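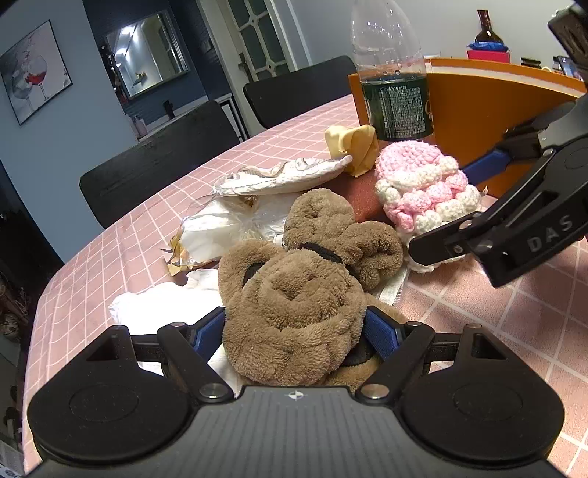

Table sorters wanted – Ibarra House, Wutow

Do you like putting things in order? We're looking for people to join our household sorting sessions at Ibarra House this July, and you don't need any experience at all, just a bit of patience and a liking for other people's odds and ends.

Each session is built round one crowded table. Soft toys, crochet, sponges, bottles, bags and wrappers all end up on it together, the way they do in a real home, and your job is to pick through the lot and find everything a sensible place. Some things are easy. A crumpled wrapper or an empty packet tends to sort itself out. A plush animal or a piece of bobbly pink and cream crochet takes more thought – does it go with the toys, the wool things or the washing? We love hearing people argue it out, and there is no official right answer!

We work in the dining room, at the table with the pink checked cloth. The mirror and the wine glass print stay up on the walls, so please mind your elbows if you're working on that side.

What you'll do
Sort, fold, stack and pack small household things, on your own or with a partner. Fill in a short sheet afterwards about what was easy and what was fiddly. Put the table back in a muddle for the next person (most people's favourite part).

Who can take part
Anyone aged 18 or over who can sit or stand at a table for an hour. Left-handers are very welcome, as we've had far too few. Please tell us beforehand about any wool or dust allergy.

Times and pay
Sessions start at 10 am and 2 pm and last 90 minutes, with a tea break. You can book up to 7 of them. We pay 18 pounds a session, plus your bus fare. The 362 from Ullau stops outside the gate.

How to apply
Send a few lines about yourself, 300 words at most, to the Mirico desk at Ibarra House, or drop a note in the box by the front door. Tell us which times suit you and the untidiest drawer you've ever had to deal with. We reply to everyone, usually within the week.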